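WULLCOMBE AIRPORT CONSULTATIVE GROUP
Minutes of the June meeting, held on Wednesday in the upstairs room at the terminal, 7 pm

Present: Endang Ngui (chair), Olga Macedo (minutes), members for Whitfield parish, the taxi drivers and the Flying Club, and a representative of Revau Air. There were 9 residents in the public seats, which is a record if you leave out the year of the car park.

Apologies: the airport's commercial manager, who was delayed on a flight from elsewhere.

1. Minutes of the last meeting
Agreed, with one change. Under item 4, "the airline was warmly thanked" should read "the airline was thanked".

2. Revau Air winter timetable
The Revau representative confirmed that the morning departure will be withdrawn at the end of the summer season and the evening one moved to 2.15 pm. She described this as a consolidation. The chair asked what was being consolidated, given that there were two flights and there would now be one. The representative said she would take that back to the office.

Whitfield parish asked whether the morning flight might return next spring. It might. Asked what it would depend on, the representative said demand, aircraft and crew, in an order she was not able to give.

The taxi drivers said they had been told of the change by a passenger. The group felt this was poor and asked that drivers have 15 days' notice of future changes in writing.
Action: Revau to confirm the dates to the secretary before they appear on the website, and preferably before they appear in the back of a cab.

3. Night movements
There were 2 flights after 11 pm since the last meeting, both late arrivals. One resident had logged three. After some discussion it was accepted that the third was the air ambulance, which is exempt, and the resident said he had nothing against it personally.

The Flying Club asked for it to be recorded that none of its members fly at night. Recorded.

4. Terminal café
The café lease ends in the autumn. The airport has had one expression of interest, from the present tenant, who is interested in paying less. With the morning flight gone there will be no breakfast trade to speak of, and the tenant has suggested opening at noon. Members who meet there before work were against this. It was pointed out that they buy one pot of tea between four.

Whitfield parish proposed that the café be signposted from the main road, as the cooked breakfast is the only thing at the airport that has never been cancelled. The airport will look at the cost of a sign.
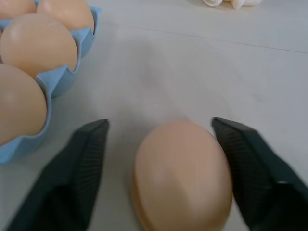
5. Public liability insurance
The broker, Irnurance, has sent renewal terms for the summer open day. The premium is unchanged but the excess has gone up to £500. The chair read out the list of things not covered, which included balloons, ponies and "any descent by parachute, intended or otherwise". The Flying Club asked whether the display by its vintage biplane was covered. It is, provided it remains on the ground with the engine off. The club said this would shorten the display.
Action: Olga Macedo to ask Irnurance for a price with the engine on.

6. Bus link
The bus company has declined to move the last bus from the terminal to meet the new flight, on the grounds that nobody had asked. The secretary produced the letter in which she had asked. It will be sent again, with the first letter enclosed.

7. Any other business
The lift is still out of order. The notice saying so has been replaced with a better one.

A resident asked why the departures board still shows a route to Jersey that ended before she retired. The airport said the line cannot be removed without switching off the board, and the board does not always come back on. Noted.

The chair closed the meeting at 8.40 pm. Next meeting in September, same room, by the stairs.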